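Entertainment Writer and Photo Desk Assistant
Madigan – film, TV and celebrity news
Part-time, remote

Madigan is looking for a part-time writer to join the entertainment desk. You will work evenings and some weekends, when most premieres, airport arrivals and award shows come in.
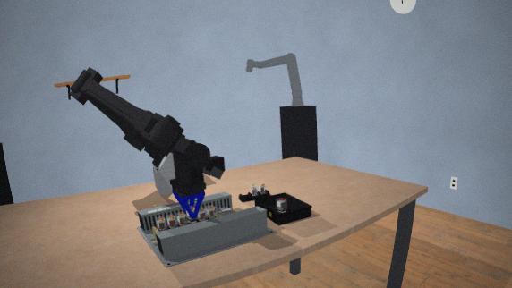
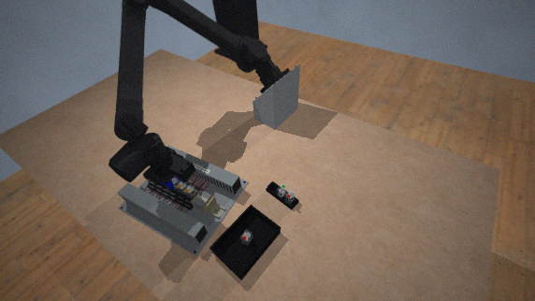
Black robot arms in two computer-rendered views.

What you will do

Write short photo posts and captions, usually seven per shift. Check names, outfits and event details before anything goes live. Sort agency pictures into galleries and flag any we do not have the rights to use. Keep our release calendar up to date – the desk covers 46 film and series launches between now and July. Once a month you will also write a longer piece, such as a casting roundup or a look back at an older film.

What we ask for

At least one year of writing for a news site, magazine or student paper. Clean, fast copy in English. You should know who is who in current film and streaming TV, and be able to tell a confirmed story from a rumor. We do not run pictures of the children of celebrities, and we do not print guesses about anyone's health or pregnancy. Experience with Fariter, our gallery software, is useful, but we will train you.

Pay and hours

The post pays $1,447 a month for three evening shifts a week and one weekend shift. Extra shifts during awards season are paid separately. The contract runs for one year from the start date and can be renewed. You will need your own laptop and a steady internet connection.

How to apply

Send a resume, two published pieces and one sample caption of no more than 60 words to Áine Ó Gríofa, entertainment editor, through the jobs page. Please put "Photo desk" in the subject line. Applications close at the end of September 2025. Shortlisted writers will be asked to do a paid trial shift.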